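**Noltov workshop – patch cable cell catch-up, December**

Started at 20 past two, after a bit of chair shuffling. I took the notes, so blame me for the spelling. Two people from Fuline joined us by phone for the first half and dropped off when we got to cables. The agenda was the cell and only the cell. The Vumden quote and the parking are going to the next one.

## Last time's actions

The spare hex keys have turned up and they live in the top drawer now. The checklist for the door is written but still not printed (me, sorry). The new power lead is with Urio and we've no delivery date yet. Everything else was closed, except the big one, which is the base.

## The base and the plate

We spent longest on this and I think it was worth it. The counter on the arm read 3,313 cycles when I shut it down before lunch, and we'd agreed to look at the fixings whenever it went past three thousand. I'd been hearing a small knock at the end of the fast moves, and Fuline's first question was whether it came from the arm or from the table. Fair question! I didn't know.

So we went over it together. There are two lots of fixings to think about: the small screws that hold the silver flange down, and the bigger ones that hold the black plate to the wood. Up to now I'd only been checking the first lot. My fault for reading half the sheet.

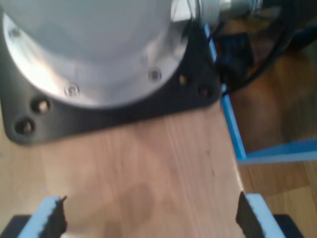

*Base flange and mounting plate, with the cables behind.*

We agreed the order for doing it from now on:

1. Park the arm and switch off at the wall.
2. Wipe the plate and the rim of the flange with a dry cloth.
3. Flange screws first, a little at a time, going across and back.
4. Then the plate fixings, same way.
5. Put a paint pen line across each head so we can see if it creeps.

Somebody asked if we should put thread lock on the lot. Fuline said to hold off until we've had a month of pen marks to go by, and I'm happy with that. If the heads stay put and it still knocks, we look at the table next. Wood does move a bit in a heated room, and I'd quite like a steel top one day, but I was told to stop asking (fine, I'll ask in the spring).

We also talked about the soft finger pads, the ones with the light blue backing and the black gripping face. I said I'd swap them when they stop holding. Everyone else said that was too late, and they won. They get swapped at the monthly check whatever they look like, and I'll order enough for 5 swaps so we aren't waiting on the post again. Old pads go in a bag with the cycle count written on it – I want to see how they age.

One more small thing: the cables by the plate. I want them tied so nothing tugs when the arm swings round to that side. We'll try it slack first, run the slow program, then tie.
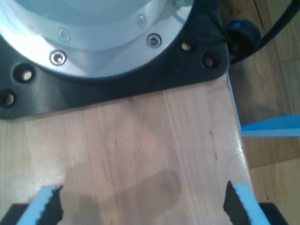
## The rack and where it stands

Fuline had gone by now. The rack is open at the front and close to the table, and the question was whether it should move back. I like it where it is, as the arm has to reach the switch ports, and every bit of distance we add makes the last part of the move worse. The other view was that we keep knocking it with our feet. Also true.

We settled on leaving it and marking its feet on the floor, so that if it does get shoved we can put it back without teaching all the positions again. That took me most of an afternoon the last time and I don't fancy another.

The bubble wrap stays on the table for now. It gives the yellow cable something soft to lie on, and the plug seems easier to pick from it than from bare wood, though I've only my own impression to go on. We'll log it properly: 218 picks on the wrap, then the same on the plain top, and compare the misses.

Tidying the floor round the rack at the end of each day is now a job with a tick box. I'll add it to the door checklist before I print it.
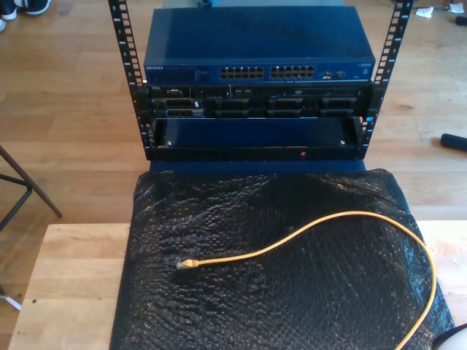

## Fingers for the plug

Last item, and we nearly ran out of time. The white fingers with the toothed inner edges are the ones we want for the plug work. We talked about where they should hold it, and the answer is low down, on the ribbed part of the boot, with the clear end standing up free above. Grip any higher and I worry about squeezing the latch.

Cleaning: a soft toothbrush along the teeth, no solvent, weekly. Check that both tops sit level before starting a run. If one's lower, loosen it, push it up, nip it back and try the close again by hand. 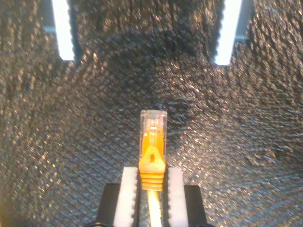

**Orla Penhallick**
Cell technician, Noltov (minutes)

Actions from today: I'm doing the pen marks, the pad order and the checklist. The workshop bench team will mark the rack feet. Fuline will send us their tightening figures for the flange, and I'll chase Urio about the lead.

Next meeting in January, same room, two o'clock.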